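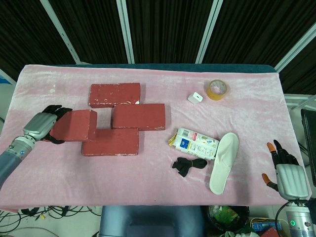
Red bricks on a pink cloth, dark curtain behind.

Frequently asked questions about the Bunstead Playwriting Evenings

Hi, I'm Agustina Toledo, and I run the short play evenings at Bunstead. I get a lot of the same emails every season (I love them, keep them coming!), so I've put my answers in one place. If yours isn't covered, write to me and I'll probably add it.

Do I need to have written a play before?
No. Half the people who turned up last June had never written a line of dialogue. One had only written grant reports, and her play about two sisters splitting up a kitchen was my favorite of the whole season. If you can listen to people on a bus and remember what they said, you can start.

How long should my script be?
Fourteen pages at the very most, in a normal 12-point font with normal margins. Please don't shrink the font. I can tell, and then I have to read it with my nose on the paper. Seven pages is a lovely length if that's all your story wants.

What format do you want it in?
Character names in capitals, dialogue underneath, stage directions in parentheses. PDF if you can. I'm not fussy beyond that, but do number your pages – when five actors are trying to find the same speech at a first read, you'll be glad you did.

Can I send something I've already had performed?
If it was a classroom reading or a few friends in a living room, sure. If it's had a full run with paid tickets, I'd rather see something new from you. Adaptations are okay only when the original is out of copyright or you have written permission from whoever owns it.

What happens at the first read?
We sit in a circle, I hand out parts, and we read the thing cold. You don't read your own play. I know, it's awful, everyone hates this rule at first! But you'll hear so much more when your mouth isn't busy. Bring a pencil and mark the spots where you got bored or where the actor stumbled. We talk afterward, and you get to ask the first question.

Do I have to take everybody's notes?
Goodness, no. Write them all down, say thank you, and go home. Wait a couple of days before you touch the script. I once cut a whole grandmother out of a play because one person in the room found her confusing, and I spent the next month putting her back in.

Who directs my play?
I match writers with directors after the first read. You can ask for someone in particular and I'll try, but I can't promise. You may direct your own piece if you've already done one evening with us as a writer.

Where are the performances?
In the Tapia Room, which seats 110 when we squeeze and 100 when we behave. It has one door, a decent lighting board and a very short stage. Write for that. Please don't send me a horse race.

How much set can I have?
Whatever two people can carry on in under a minute. A table and chairs are always available. Anything bigger, talk to me before you fall in love with it. We share storage with Indis, the dance company upstairs, so there's never as much room back there as I'd like.

Is there a fee?
Sending a script is free. If your play is picked, you don't pay for the room, the actors or the lights. You do get two free tickets, and your mother will have to buy hers (mine did).

Can I act as well as write?
Yes, in somebody else's play. Come to the open auditions, which are on a Sunday at 2 in the afternoon. No monologue needed – we'll give you a page when you get there, and you'll read it with a partner.

Can teenagers take part?
Sixteen and up for the main evenings, with a signed form from a parent or guardian. Younger writers should look at Flastska, our after-school group. They write together as a class, and it gets loud in the best way.

My play wasn't picked. Can I find out why?
You can! Email me and I'll send you a paragraph or two. It takes me a while to get through them all, so please give me a few weeks. Very often I liked the play fine and already had three others set in hospital waiting rooms.

Can I send the same play again next season?
If you've rewritten it, yes please. Put "second try" in the subject line and tell me in a sentence what changed.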